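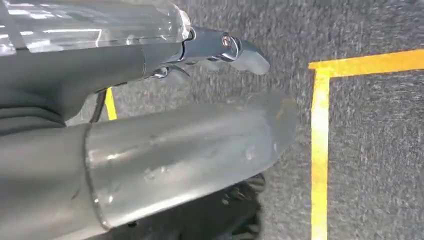 *Yellow tape on gray carpet.*

**1/** Good morning, friends! It's been a while since I wrote a long thread, so grab some coffee. Groster 2 is out today, 23 February 2025, free and open source as always, and I am so happy (and so tired).

**2/** If you're new here, Groster is a turn-based trading game. You run a little river barge between the towns of Wunmont and Suven, buy low, sell high, and try to keep your crew fed. It runs on Linux, Mac and Windows, and on one very old netbook I keep for testing.

**3/** The big change is the map. Wannasri, the delta region, is finally in, with 15 new ports and its own weather. I must have redrawn that coastline more often than I care to admit – it kept coming out looking like a boot.
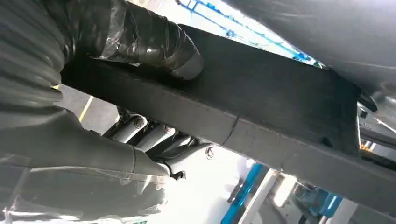
**4/** lunchbarge replied to ask if old saves still load. They do! The game makes a backup copy first, then converts your save the first time you open it. If your barge was docked at Suven you may find your grain prices a bit odd for a turn or two, sorry about that.

**5/** We closed 1,347 tickets for this release, going all the way back to the first beta. Lots of those were typos in the tavern dialog, and I loved every one of them. Translations are up to 17 languages now, so thank you, thank you.
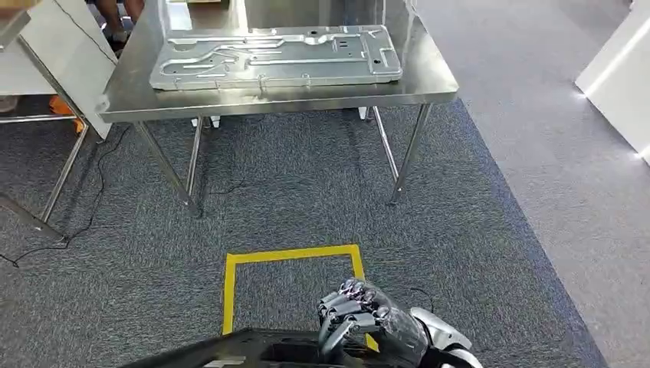

*Steel table, silver plate on top.*

**6/** Next up is multiplayer, which I'm hoping to have in some kind of playable shape by April – please don't hold me to it. If you can write netcode, or you just like breaking things, come find us on the forum. The download link is in my profile.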